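Paid testers wanted: help us choose our next lot of hand-held grippers

Hi all, Marisol Urrego here, I look after equipment planning at Tulier. We've got money for new hand-held grippers in the coming year and I really don't want to spend it off a spec sheet (I did that once and we still have the boxes!). So I'm looking for 22 people to come and try the shortlist before I sign anything.

There are two makers left on it, Flultov and Okeke. Flultov want 1,073 pounds a pair with spare fingers thrown in. Okeke want 528 for a single and charge for everything else, cables included, so the sums get closer than you'd think once you add a year of bits and pieces. What I can't work out from my desk is which one your wrists would put up with for a whole afternoon.

You'd be handling soft things, mostly — socks, cloths, anything fuzzy that bunches up and gets in the way. No experience needed, though if you've done this sort of work before I'd love to have you too.

Soft stuff in the grippers: 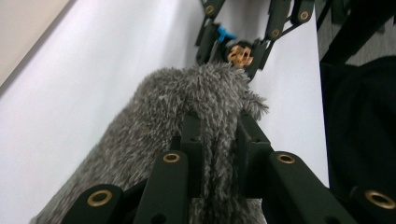
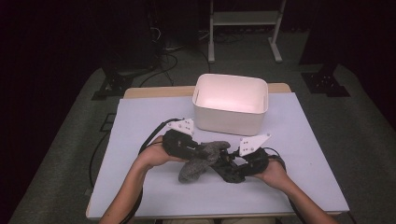
Bereket Zeleke did the last round of testing and asked me to pass this on: take the breaks, even if you feel fine, and say so early if the grip doesn't suit your hand. The price only matters if people can bear to use the thing, and last time we left the comfort questions until the end, when everyone just wanted to go home. Put them in the middle, please, Marisol.

So I have, they're in the middle now. Sessions run through December at the Giseck building, mornings or afternoons, three hours each with tea. You need to be over 18 and happy to stand for a fair bit of it, and small hands and left-handers are very welcome as we've had hardly any of either. Pay is 63 pounds a session plus your bus fare.

To put your name down, leave a note at the Giseck front desk with a phone number and the times you can't do.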